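# Patch testing before a wax or tint

Do the patch test before every first treatment, and again after any change of product. The steps cover warm wax and lash tint. Record everything on the client card as you go.

## You need

- Stalach cleanser, unscented
- cotton buds and a spatula
- the wax or tint to be used on the day
- client card and pen

## Steps

1. Ask about allergies, recent peels and any retinol or acne medicine. If the client uses a prescription acne medicine, stop and book a consultation.
2. Clean a coin-sized patch on the inner elbow (wax) or behind the ear (tint). Let it air dry.
3. For tint, mix a small amount with developer exactly as for the treatment. Apply with a cotton bud and leave for 3 minutes.
4. For wax, check the heat on your own wrist first. Apply a thin strip, press, and remove against the hair growth.
5. Wipe the area with damp cotton. Don't apply aftercare lotion — it can hide a mild reaction.
6. Write the batch number on the card, for example Raler 285, and the time of day.

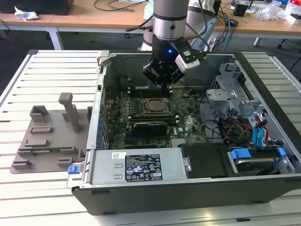
Mereana Tapsell asked whether an old result still counts when only the developer has changed. It does not. Treat the developer as a new product and start again at step 1.

## Reading the result

Slight pinkness that fades within the hour is normal after wax. Itching, swelling, blisters or a rash means the treatment is canceled. Note the reaction on the card and keep the card on file.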